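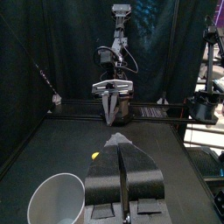 I've now read two articles telling me a clear table will fix my mornings, and I don't buy it. Brisa Tapia swears by hers. She wipes it down at 10 every night and says she sleeps better. Good for Brisa.

I tried it in June. The cup stayed, because I'm going to want a cup again anyway, and walking it back to the kitchen seemed like theater. Everything else went in a drawer – which is now a drawer I can't close.

Dark tabletops don't help either. The guy at Quintero told me matte black "hides everything." It does not hide dust. Mine needed wiping again by lunch.

I'll give it another two weeks. I still don't know where the mail is supposed to go.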